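**Wobbly wire stand on a padded table, any ideas?**

*posted by Orellana*

Hello all, I've covered my work table with that soft white felty stuff so things don't get scratched, and I love it, but my light wire stand (a thin rod on a ring base, three spokes) now leans whenever I bump the table. I paid $35 for it and I'd rather not buy another.

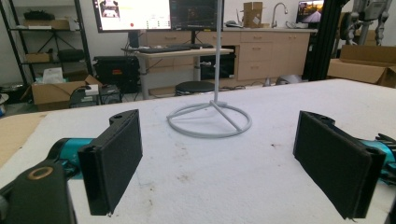

I've tried turning it and pressing it down, and it behaves for 10 minutes or so before it's off again. The covering also picks up every mark going, so if anyone knows how to clean it without making a soggy mess, I'd be ever so grateful!

**Bindley**

Oh, I feel for you, I had the same trouble all through May. Cut a circle of stiff card a bit wider than the ring, slip it underneath the covering and stand the ring over it. Check the rod is screwed in snugly too, mine had worked loose.

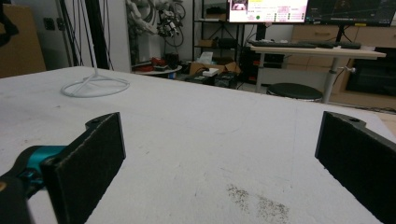 For cleaning, go dry first. Vacuum with the soft brush (low suction, please, I've pulled a corner up before now), then dab with a barely damp cloth and a drop of dish soap. I'd start on the dark grey speckly patch and leave the faint scuffs for another day, as rubbing at those can spoil the colour and fluff up the surface.

**Sturkura**

just use a heavier stand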